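Hinged-Lid Box

A hinged-lid box is a small container whose lid stays attached along one long side, so it swings up and back and never gets lost behind the couch. I've been writing entries on small household containers for this site for a while now, and this is the one I get the most mail about! 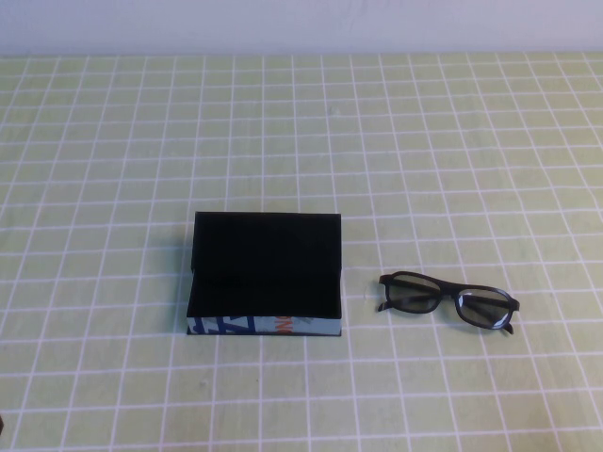
What counts as one

The basic idea is simple. You have a body, you have a lid, and something joins them at the back. That something can be a metal hinge with a pin, a strip of cloth or leather, or just a fold in the covering material that bends every time you open it (I call these wrap hinges, though Oda Nordin, who edits my entries, would like me to stick with "flexible hinge"). Eyeglasses cases, pencil boxes, jewelry boxes, sewing tins and the cases that harmonicas come in all belong to the family.

A box with a lift-off lid is a different thing and has its own entry. So does the slide-top box, which I love and which deserves a longer article than it has.

Shape and size

Most of the ones you'll meet are rectangles, longer than they are deep, with the hinge on one of the long sides. Put the hinge on a short side and you get something closer to a cigarette case, and it tips over backward more easily when it's open. My own everyday one is 179 millimeters long, and it holds a pair of reading glasses with a bit of room left for a cleaning cloth.

Lids come in two main kinds. A shallow lid is more or less a flat panel. A deep lid is nearly half the box, which is what people call a clamshell. Deep lids give you more room for curvy things like sunglasses, but they're heavier, so they want to fall shut on your fingers or drag the whole box over.

Linings

I could go on about linings all day. Black is the color I see most, I suppose for the simple reason that it hides smudges, and it does make a lid and an interior look like one big dark hole when the box is open. It also makes it very easy to lose a black screw in there, ask me how I know.

The usual linings are flocking (a fuzzy layer of tiny fibers glued down), felt, thin synthetic suede, and plain paper. Flocking wears bald at the corners first. Felt collects lint and cat hair like you wouldn't believe. Paper is fine for pencils and terrible for anything with a polished surface. Loose cloth linings crease, and once a crease has set it tends to come back even after you press it flat with a warm spoon, which was Souad Fahmy's suggestion and did work for me for a week or so.

Outside decoration

The outside can be left plain, but a lot of these boxes carry a printed design, and the front wall is a popular place for it. It's a narrow strip to work with! Repeating patterns are happy there. Big pictures usually wrap up over the lid, and then you get the old problem of lining up the two halves when the box is shut. Look at where the lid meets the body and you can often tell how much care somebody took.

Closures

Magnets, snaps, little hooks, and plain friction are the ones worth knowing. Spring hinges are a case of their own: they hold the lid closed with no catch at all, and they shut with that satisfying clap. I opened and closed a spring-hinged one 600 times over a rainy January (I had a cold, it was something to do) and the spring felt the same at the end. The covering over the hinge had started to crack, though, so that's the part I'd look at on a secondhand one.

Other uses

Once the glasses are gone, people keep everything in these. I've had letters about guitar picks, crochet hooks, foreign coins, watercolor pans and one very small set of dominoes. Hatem Naciri keeps charging cables in his, 4 to a box, coiled around two fingers before they go in.

Care

Wipe the outside with a barely damp cloth and leave the lid up until it dries. For a fuzzy lining, use a strip of tape wrapped sticky side out around your finger, and press straight down without rubbing. Metal hinges like a tiny drop of light oil on the pin. Keep it well away from the lining, as oil spots on flocking stay there for good.

See also: Slide-top box; Pencil tin; Lift-off lid; Flocking

Last edited 23 September 2021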